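Sornura : carnet des vêtements à fermeture éclair

Version de septembre. Fiche rédigée par Mayu Kudo, relue par Deisy Huamán.

Contenu

Le dossier réunit 902 notes sur le pliage et le rangement des vêtements qui se ferment par un zip : vestes, sweats à capuche, gilets. Chaque note concerne un seul vêtement et donne la couleur, la position des fermetures, l'état au début (ouvert, fermé, à moitié) et la méthode de pliage choisie. Les notes sont en français, quelques-unes gardent des mots anglais de Rhodri Owen, que nous n'avons pas traduits.

Les fichiers texte sont dans le dossier notes, un fichier par vêtement. Le fichier couleurs.csv contient les noms de couleurs admis. Nous écrivons « bleu » pour tous les bleus clairs et moyens, « marine » pour les plus foncés. Un vêtement peut recevoir les deux. 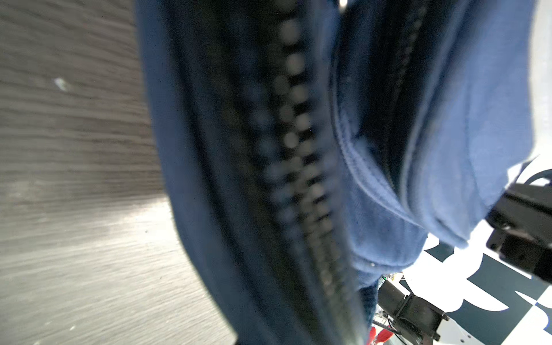

Faut-il fermer le zip avant de plier ?
De préférence, jusqu'en haut. Le devant reste droit et les deux moitiés se superposent mieux. Si le curseur est bloqué, on plie ouvert et on écrit « zip ouvert » dans la note.

Règles de notation

Une deuxième fermeture, par exemple celle d'une poche, se note à part, dans le champ zip_2. Les plis qui cachent une fermeture ne changent pas le compte : on note ce qu'on connaît du vêtement déplié. Les coutures sont facultatives.

Limites

Les manteaux épais manquent presque complètement. Les notes 1 à 30 suivent l'ancienne grille de Lemelau et n'ont pas le champ zip_2. Pour les erreurs, écrire à Zubaida Butt avec le numéro de la note.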